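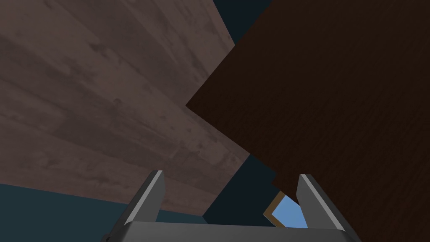
Lenka Hájek
September 14, 2022

I have decided to write down what I learned about moving house with old furniture, because my sister asks me every evening and I repeat myself. It will be a few posts. (I moved from Toft to Kulmont, so not so far, but the stairs are terrible.)

First thing: measure the stairs before you measure the furniture. I did it the other way. I knew every number of my wardrobe and I had no idea how wide the landing was on the second floor.

The wardrobe came from my grandmother. It is 2 metres high and it does not come apart, at least not in a way I trust. The man from Brirnholm (the removal firm) looked at it for a long time and asked if I was very attached to it. I said yes. He said nothing and went to get the straps.

About prices. Brirnholm asked 768 for the whole job, with three men and one van. Bronell wanted less, but they would not carry anything up more than one floor. Please read this line in the offer, it was in small letters and I almost signed.

Drawers: take them out and carry them separately. I had read that you can leave light clothes inside and just tape the front. The tape took a piece of the varnish with it, as long as my finger. I am still a little sad about it.

If you must tie something closed, use a soft cord or an old scarf. My neighbour in Toft gave me four of her scarves for this and I still have to send them back.

Somebody asked me about insurance. I can only say how it was for me. They wanted photographs of each big piece from all sides before the move, and the value in writing. I put 2495 for everything together. It felt too much for the table and too little for the wardrobe.

The wardrobe did go up, in the end. They turned it on its back at the landing and lifted the feet over the railing. I stayed in the kitchen and washed cups that were already clean.

Now it stands in the bedroom and the door on the left side opens by itself. The floor is not level. I put a folded card under the front foot and it is better, but I would like a more beautiful solution. If you know one, please write to me.

One more, then I stop. Leave old wood to rest in the new room before you polish it or repair it. My grandmother always said to wait for one winter. So I will look at the varnish again in December and until then I keep my hands away from it.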